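Collecting examples at the Pronlow workroom: frequently asked questions

Last updated April 12, 2025

These are the questions we get most often from people who are about to start recording sessions for the Susemora project, or who want to use the recordings afterwards. If you are joining as an operator, please read the whole page before your first session.

What are we collecting?

Examples of two-armed kitchen tasks. An operator guides the arms through a task from start to finish, and the system stores the joint positions, the gripper openings and the camera views together. One complete run is one example. The learning model, which we call Bravo, is trained on these and on nothing else.

What does the workspace look like?

A table with a brown covering, two arms mounted along the back edge, and a set of kitchen things within reach: plates and a dish rack, a mug tree, a toaster oven, a tray of corn and a call bell. Some tasks use only one or two of these. The rest stay out on the table anyway, so that the model learns to leave them alone.
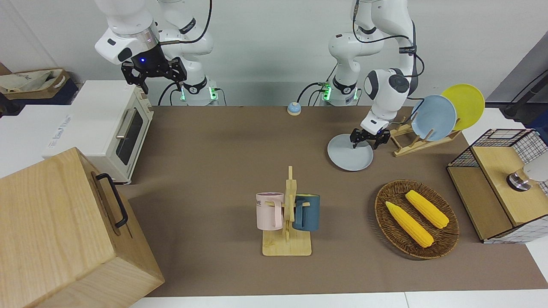
Left gripper at the rim of a plate, beside the dish rack. The right gripper is open.

Why are left and right the wrong way round in the pictures?

Left and right always mean the robot's own left and right. The fixed camera faces the arms from the front, so the robot's left arm is on the right of the picture. Use the robot's sides in all your notes. Mixed notes were our most common labelling error in February, and they take a long time to put right.

Do I need to know how to program?

No. You need steady hands and some patience. Training takes 2 sessions with an experienced operator, and most people are comfortable by the end of the second. Labels are entered in Flilum, our review tool, which runs in a browser.

How many examples does each task need?

We ask for 33 accepted examples before a task goes into a training round. Plate tasks usually need more attempts than that to reach the number. A thin rim on a flat surface is hard to grip, and small errors in height matter.

Should I do the task the same way every time?

Keep the order of the steps the same, but vary the starting positions. Move the plate a little between runs, turn it, or swap the order of the mugs if the task sheet allows. If every run starts from an identical layout, the model does well on that layout and poorly on any other.

Do not vary your speed on purpose. Work at a pace you can hold for the whole session.

What if I miss the grip?

Carry on. Open the gripper, lift clear, line up again and try once more. A run with a missed grip and a clean recovery is useful and should be kept, with the label "recovered". After three failed attempts at the same grip, stop the run and mark it "abandoned". Please don't delete it – we use abandoned runs to check the success detector.

Do pauses matter?

Short ones are fine. With the gripper held open over the table, an operator may be judging the distance to the plate, and the model has to cope with moments like that as well.
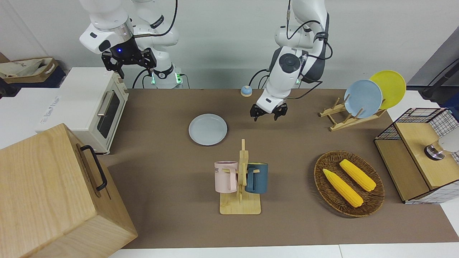
Long pauses are a different matter. If both arms have been still for more than seven seconds, Flilum flags the section and a reviewer decides whether to trim it. If you need to stop and think, end the run and start a new one.

What should the other arm do when a task only needs one?

Park it with the gripper open and clear of the objects. Its position is still recorded, so don't leave it somewhere different halfway through a run.

Can I move things on the table by hand?

Only between runs. If something falls or rolls out of reach during a run, stop recording first, then use the pause switch, then reach in. Runs with a hand in view are rejected at review.

Who checks the recordings?

Every run is watched by a reviewer who did not record it. Review takes roughly as long as the recording did. The reviewer checks that the label matches the task and the start and end points are correct, and that no camera view has dropped out.

Can I see how the model did with my examples?

Yes. Results are posted in Flilum after each training round, listed by task. They are not broken down by operator, and we don't plan to change that.

Can people outside the project use the data?

Not yet. We intend to release the plate and mug tasks first, once the labels have had a second check. Requests can be sent through the contact form on the Susemora site. Please say which tasks you are interested in and whether you need the camera views or only the arm positions.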